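Dec 30, 2018

I closed the last of my exchange accounts this week and moved the remaining coins to a hardware wallet. These are notes on how I rebuilt the cost basis for the year, written mainly so that I don't have to work it out again next winter.

## Starting point

Three sources of records:

- Sutter, the exchange where I did most of my trading. Exports CSV, one row per fill.
- Lanell, a smaller exchange I used until August. Exports CSV, one row per order, with partial fills merged.
- My own wallet, which has addresses and transaction IDs and no prices at all.

Combined, that came to 1,682 rows. After removing duplicates and internal transfers I had 1,239. Most of the dropped rows were Lanell listing every withdrawal twice, once when requested and once when broadcast, with different timestamps and the same transaction ID. Deduplicate on the ID and ignore the time.

## Time zones

Sutter exports in UTC. Lanell exports in whatever time zone your browser reported when you clicked the button, and doesn't put the offset in the file. I had exported once at home and once while traveling, so two files covering the same month disagreed by six hours. For a while I thought I was missing trades.

The fix was to find one withdrawal in each file, look up the block it was confirmed in, and compare. Block timestamps aren't exact, but they're good enough to tell a one-hour error from a six-hour error. Once I had the offset I converted everything to UTC and kept the original string in a second column.

## Fees

Fees come in three forms and the files treat each one differently.

Trading fees on Sutter are charged in the quote currency and have their own column. Lanell takes them out of the coin you receive, so a purchase of 0.5 shows as 0.4990 with no other note. Add the fee back to get the gross quantity, or leave it out and let the price per coin rise slightly. I did the second. The total cost is the same either way, and it's one less column.

Network fees on transfers between my own wallets are the annoying case. The coins left, so the balance has to drop, but I found no clear rule for how to treat it. I booked each one as a small disposal at the market price for that day. There were 18 of them and the sum was less than lunch.

## Matching lots

I used first in, first out. Each purchase goes into a queue with its quantity and unit cost. Each sale takes from the front until it's filled, splitting a lot if it has to. The script is short. What took time was rounding.

Don't use floating point for this. My first version did, and by the end of the year the queue held several lots with quantities like 0.00000000004, each of which took part in a sale and produced its own line in the report. I switched to integers in the smallest unit of each coin and the dust went away.

Transfers don't touch the queue if you keep one queue per coin across all wallets. If you keep one per wallet – some people do – you have to carry the lots along with the transfer, and the script gets about twice as long.

## Prices for coin-to-coin trades

This was the weakest part of my records. When you trade one coin for another, neither side has a dollar amount, and you need one. Sutter gives a reference price in its export. Lanell doesn't.

I took hourly closing prices from a single public source and used the hour in which the trade took place. On quiet days it hardly matters. On a few days in January the price moved enough inside one hour that the choice of minute would have changed the gain noticeably. I left it hourly and wrote the method at the top of the sheet. Using one source all the way through seemed more useful than hunting for the best price on each row.

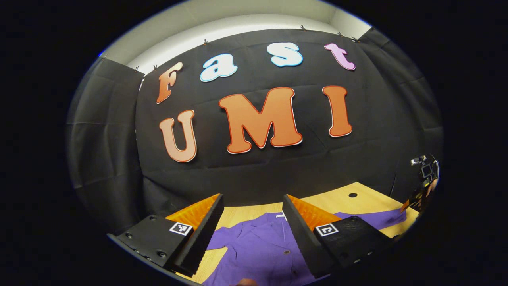 *Purple garment on the table, "Fast UMI" lettering on the black backdrop.*

## Checking the result

Ľubomír Jelínek, who I used to work with, ran my merged file through his own script. We differed by 300 dollars on the year. It came down to a coin split I had entered as income and he had entered at zero cost. I still think mine is right, but I've marked the row and will ask an accountant in January.

The other check is simpler. Sum what's left in each queue and compare it with the actual wallet balance. Mine matched on every coin except one, where an old deposit from 2016 was missing from all three sources. I found it in an email.

## For next year

- Export monthly, always from the same machine.
- Save the raw files read-only and never edit them in a spreadsheet. Mine turned long transaction IDs into scientific notation.
- Write down the reason for every transfer on the day it's made.
- Stop opening accounts for small sign-up bonuses.

The script needs cleaning up before I post it. The Lanell parser has my offsets hard-coded, and the column names changed at least once during the year, so it would only work on my files anyway.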